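Diary > Film and theater > September

September, late evening
By Lerato Kruger

Read through Hendrik Le Roux's notebooks again this morning, the two that cover his Botcombe years. I had planned to write the chapter on his early stage work by now and I have 1,070 words of it. Most of those are about the building.

What I know for certain is short. He came to Botcombe at nineteen, swept the stage, and got his first speaking part when another actor broke his wrist. The part was a postman with four lines. He wrote all four in the notebook and marked where to breathe. He was still marking his breaths that way in the last script he worked on, the one for Didumine, forty years later. I have that script on the shelf behind me and checked it after breakfast to be sure.

The part I don't know is why he left. The notebook stops in the middle of a week. The next entry is in different ink and he is already in Tasotcombe, complaining about the price of a room. Tumelo Fourie told me on the phone last month that there had been a quarrel over money. Sibusiso Shezi says there was no quarrel and that Hendrik simply got a better offer. Both of them were there. I have put both versions in the draft and will leave them side by side unless I find a letter.

Went to the library at ten. The librarian had pulled the theater programs for me, a box of them, and I sat with it until one. Hendrik's name is in nine. In three of those it is spelled wrong, once as Henrik and twice as Leroux in one word. I noted the page and the spelling each time. The programs are brittle at the folds and I had to turn them with a strip of card.

One useful thing came out of the box. I had always dated his first work as a director to the Tasotcombe years, as everybody does. But a spring program from Botcombe lists him under "arrangement of scenes" for a one-act play called Boiko. I think that means he directed it. The hall held 200 and the play ran for six nights. There is no review that I can find. I copied the cast list out by hand, and one of the names is Châu Lục, who designed the sets for him later on. So they had met at least five years earlier than I wrote in chapter three, and chapter three will have to be changed.

Ate a sandwich on the library steps. It was warm enough to sit without a coat.
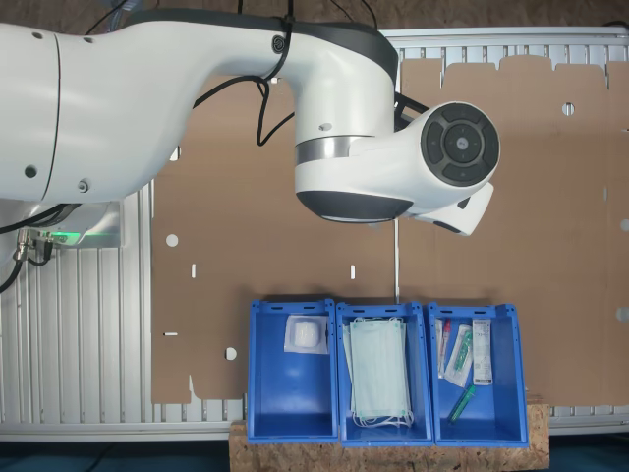

Called Châu Lục at two. She is eighty-four and hears better in her left ear, so there is always a wait while she moves the phone across. I asked her about Boiko. She said yes, she was in it, she played a neighbor and had to carry a goose. I asked whether Hendrik directed. She said he told people where to stand and then changed his mind, and if that was directing then he directed. She remembered him sitting in the back row every night with a pencil. She did not remember any quarrel over money, but said she would not have been told about one.

She also said he was not much of an actor at that time. I have heard this from others but never from someone who liked him. According to her he spoke too quietly for the stage and did very little with his face, and it was only when she saw him in a film that she understood what he had been doing. She went to see his first picture twice. He is in it for under three minutes, as a hotel clerk.

I asked if I could quote her and she said to send it to her first, in large type.

Then three hours at the desk. Rewrote the opening of chapter two so that it starts with the postman and his four lines. The old opening was about the town and the river and took a page and a half to reach him. Cut all of it. Started on the filmography after that, which I have been putting off. The two lists I am working from don't agree. The older one leaves out the television work, and the newer one credits him with a war picture that I am fairly sure belongs to another Le Roux. I have written to the film archive to ask for the cast sheet. Their last answer took five weeks, so I don't expect to hear before the chapter is due.

The permissions are going slowly too. The publisher wants a signed form for each photograph. Hendrik's niece has signed for the family ones. The stills from Didumine are held by a company that has changed its name, and the letter I sent to the old address came back today, unopened. I found a new address and will try that.

Word count at the end of the day was 803 for the new chapter two, less than I had this morning, but I would keep nearly all of it. The Boiko paragraph is done except for the date of the opening night. The program only says "spring."

Made soup. Watched the first half of Didumine again with the sound off, to look at his hands. He holds a cup in the station scene and never drinks from it. I had not noticed that before and I don't know that it belongs in the book. Made a note of it anyway.

Tomorrow: type up the cast list, fix the dates in chapter three, post the form to the new address. Ask Tumelo about the goose. Return the second notebook to the niece before the end of the month, as I promised, and make copies of the last twelve pages first.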